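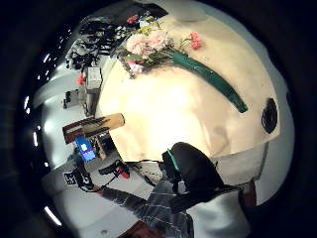
Why do cut flowers droop?

Flowers drink. Even after they've been cut! No roots any more, but the stem is full of tiny tubes, a bit like straws, and water creeps up them to the petals. The proper name for these tubes is xylem (say it ZY-lem).

So where does the water go? Out through the leaves and petals, into the air. Too small to see. More water gets pulled up behind it — and that keeps the flower stiff. No water coming up, floppy flower. Simple as that.

Trouble is, the tubes get blocked. Air bubbles get in. So do germs, which love old vase water. Ever smelt it? Yuck.
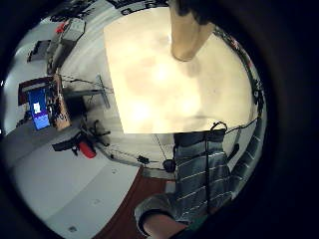
What helps then:

Ask a grown-up to snip the ends off the stems. A slanted cut is good, more room for water to get in.

Pull off any leaves that would sit under the water. They go slimy and feed the germs.

Fresh water every couple of days. Cool spot, not next to the radiator. And not by the fruit bowl either, ripe fruit gives off a gas that makes flowers get old quicker. Really!

Try it yourself

You need a white flower, a glass of water and some food colouring. 10 drops in the water, blue or red works best. Pop the flower in before tea and have a look after 60 minutes, then agian next morning. Colour in the petals? Thats the tubes at work. Celery does it too — just make sure its still got leaves on.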